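Print this page | E-mail this page
3 min read

Britov Paper Opens Its Refill Counter in Lambert This Tuesday

LAMBERT – I've been wanting to write this one for months, so forgive me if I gush a little. On Tuesday at 11 a.m. we're opening the doors of our very first refill counter, right on Mevska Street, next to the old shoe repair place (yes, the one with the green awning!). You bring back your Britov grocery bags, we check the bottoms and the folds, and the good ones go out again at half price. The worn ones get pulped at our Tritow mill and come back as new paper.

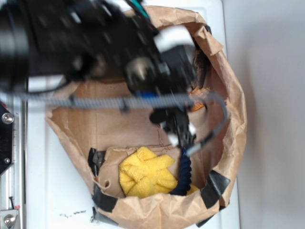 Written by the owner, Britov Paper

I started this company with one folding table and a lot of brown paper, and people have been asking me ever since what to do with the bags once the groceries are put away. Most of us stuff them under the sink. I do it too – I found 17 of them in my own kitchen last winter, and I make the things for a living!

So here's how it works. Fold your bags flat, bring up to 30 at a time, and hand them over at the counter. You'll get a stamp card, and a full card is good for a free bundle. Food stains are fine for pulping but please shake out the crumbs first. Tape is okay. Plastic windows aren't, so peel those off at home if you can.

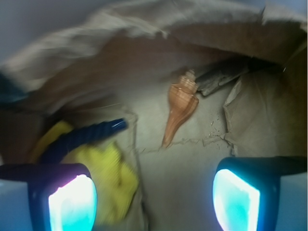

A seashell in a paper-lined space.

The first 200 people through the door get a starter bundle on us, and kids can decorate a bag at the big table in back. We'll have crayons, stamps and way too much glue. The coffee is free all morning, and the bakery across the street is bringing over rolls (in our bags, naturally).

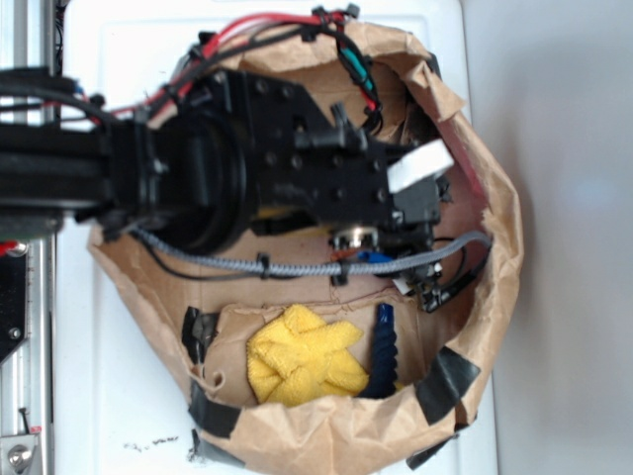
If you run a shop in Lambert, I'd love to talk to you as well. We're setting up a pickup route for stores that want a bin by the register, and it'll start in December with the blocks closest to Mevska Street. There's no charge for the bin and no contract to sign. Just stop by the counter and ask for the route sheet, or leave your shop's name with whoever is at the register and I'll call you back myself.

The counter will be open every day except Sunday. Parking is in the lot behind the building, and the side door has a ramp.

Print this page | E-mail this page

Recent news
Tritow mill switches to longer summer hours
Our heavier lunch bag is back in stock
Lambert street fair: where to find our table
How to fold a grocery bag flat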